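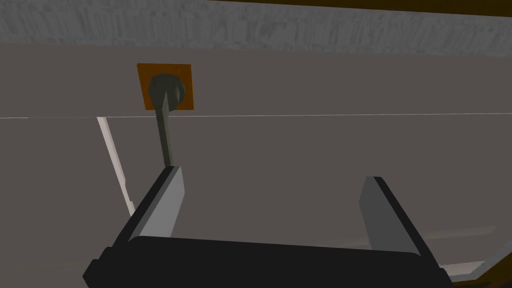

3. Materials and Procedure

3.1 Paper stocks

The study compared reading comfort on uncoated and coated paper under ordinary indoor light. Both stocks were bought through Van Acker, a paper merchant that supplies small print shops, and both are sold for booklets and manuals. The uncoated stock, Jirneck, is off-white and slightly rough to the touch. The coated stock, Kodum, is a brighter white with a semi-gloss finish. We chose papers of the same listed weight so that a booklet in one would not feel much heavier in the hand than a booklet in the other. The Kodum sheets were thinner all the same, as coated papers of a given weight usually are, and a few readers noticed this when they turned the pages.

Sheets were stored flat in the room where the sessions were held, in their wrappers, until the day before printing. An earlier batch of Jirneck had been kept next to an outside wall and curled badly after folding. None of that batch was used.

3.2 Texts

Two texts were prepared. The first was a plain account of how a town water supply works, 1,391 words long. The second was a longer account of the salt trade along a river, 1,673 words long. Both were written for the study by Veerle Bosman and edited for sentence length by Griet Peeters, who had not seen the comprehension questions at that point. Neither text had been published, so no reader could have met it before.

We would have preferred texts of equal length. In trial readings, however, the shorter version of the salt text lost a passage on river tolls that several of the questions depended on, and we kept the longer one. Reading times are therefore given per hundred words throughout Section 4, and the two texts are never compared directly on total time.

The type was a common serif face set in black, with the same line length and leading in every booklet. Page breaks fell in the same places on both stocks. Hyphenation was turned off, which left a ragged right edge that was more uneven in the water text than in the salt text. We did not correct this by hand.

3.3 Printing

All booklets were printed on one machine in a single run per stock. The operator adjusted the fusing setting for the coated paper, following the settings card that came with the printer. No other setting was changed between runs.

Solid black on Kodum came out darker and shinier than on Jirneck. Midtones were closer, although light grays on the uncoated paper tended to look grainy when held near the eye. The cover of each booklet had a single line of type and no picture. Text pages were proofread after printing, and any booklet with a mark, a crease or a faint page was set aside.

Folding was done by hand with a bone folder. Kodum cracked a little along the fold if it was creased against the grain, so both stocks were cut with the grain running along the spine. The booklets were held with wire staples. 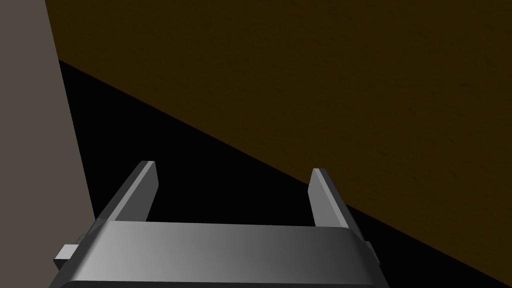
Figure 2. Computer-rendered view of a parallel-jaw gripper, in gray tones.

3.4 Readers

Twenty-six adults took part. They were recruited through a notice at the public library in Plaka and through an evening course held in the same building. All reported that they could read a newspaper without difficulty, with glasses if they normally wore them. People who worked in printing or graphic design were not included, as they might have recognized the papers and formed a view of what was being tested.

Readers were told that the study was about how people read longer texts on paper. The difference between the stocks was not mentioned until the end of the session. Each reader received a book token for taking part.

3.5 Sessions

Sessions were held in December, always after dark, so that daylight from the windows would not vary from one reader to the next. The blinds were closed. Light came from the ceiling fixtures and from a desk lamp placed to the left of the reader. The lamp stayed in the same position on the desk for every session, but readers were free to move the booklet, tilt it or hold it in their hands. We considered fixing the booklet to a stand and decided against it. People tilt glossy pages to get rid of glare, and a stand would have taken away the very behavior we wanted to record.

Each reader read both texts, one on each stock. The pairing of text and stock was rotated, as was the order of reading. Between the texts there was a short break, during which readers could get up and have coffee in the hallway. They were asked to leave their phones in their bags.

An observer sat behind and to one side of the reader and noted every clear change in the angle of the booklet. Turning a page did not count as a change of angle, and neither did putting the booklet down. When the observer was unsure, the movement was entered in a separate column and left out of the main count. The Wednesday sessions had a different observer from the rest, and both observers scored a set of practice readings together before data collection began.

After each text the reader answered comprehension questions in writing, without going back to the booklet, and then rated reading comfort on a printed scale running from very tiring to not tiring at all. A final open question asked whether anything about the booklet had been pleasant or unpleasant. Answers to this question were typed out in full, including spelling errors, and sorted by the first author into remarks on the paper, remarks on the type and remarks on the text itself. Some answers fell under more than one heading and were entered under each.

3.6 Treatment of missing data

Some readers skipped a comprehension question. Skipped questions were scored as wrong, on the grounds that the instructions asked for a guess when the answer was not known. One reader left the comfort scale blank after the second text — the page had stuck to the one before it — and that rating was treated as missing. The reader's times and comprehension scores were kept. No reader stopped before the end of a text, and no session was repeated.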